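Review: Sterlow hand-held gripper pair, after one budget cycle

We bought the Sterlow pair in August, after putting it off for most of a year. The quote came to $2,577 for two grippers, cables and a case. A spare set of finger pads was another $391, and I'd tell anyone planning a purchase to put that line in from the start. We didn't, and had to go back for a second approval.

The other candidate was Clonavitz. Their unit is cheaper up front, but the software is billed per seat and we have four people who need it. Over two years the totals crossed. If you are a one-person shop, run the numbers again, as they may come out the other way.

Setup took an afternoon. The manual is thin on cable routing and has one diagram printed upside down. Calibration is fine once you find the right menu.

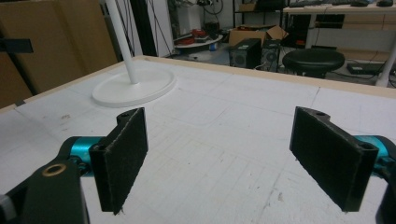 Sterlow fingers open over the bench, with the black fabric-covered pads fitted.

The pads are the part I have the most to say about. The fabric covering grips small parts well and doesn't mark painted surfaces. It does wear. The edges start to fray, and a pad with a frayed corner can catch on thin stock. Sterlow sells pads only as a full set, so one bad corner costs you the lot. Rajan, the reseller we used, shipped ours in 17 days, which is too long to be without them if you have no spares in the drawer.

The turquoise joints have given us no trouble. Opening width is good for the kind of thing we handle: pegs, small dishes, light fixtures. I would not plan on it for anything much wider than a mug.

Weight is acceptable for an hour. After that people slow down, and I'd budget for shorter shifts and more of them. We schedule two operators where the original plan had one, and that labor cost is bigger than the hardware by a long way. It was missing from my first spreadsheet.

Also leave money for the table. We spent more than expected on foam matting, tape for the borders and a few plain objects to practice on. None of it is expensive, but it comes out of a different account here and took longer to get signed than the grippers did.

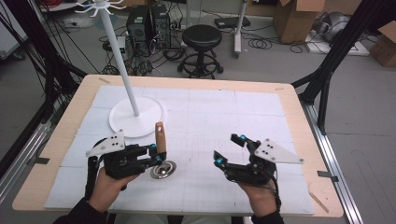
Thirumalai Hegde: We priced the same pair and went with a lease through Zernport instead. The monthly rate looked high until I added pads and a replacement cable, both of which they cover. Check the return terms though – ours wanted the original case back, and somebody had already thrown it out.

I didn't get a lease quote and probably should have. For a project under a year it would be the first thing I'd ask for. We expect to use ours for three, so buying still looks right.

Support has been decent. They answered two tickets the same day and took most of a week over the third, a billing question.

Four out of five. I'd take off less if the pads were sold one at a time.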